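I spent most of last winter reading other people's begging letters, and I loved it. There are 916 of them in the Skov parish boxes, mostly from widows asking for coal money, and the spelling is glorious!

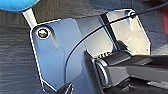 A round screw head in its recess, seen close up.

Gunnlaugur Ravn, who cataloged the first four boxes, told me to read them aloud. So I did (sorry, neighbors). One woman wrote for more than 60 weeks running, and by April the clerk was answering her by first name.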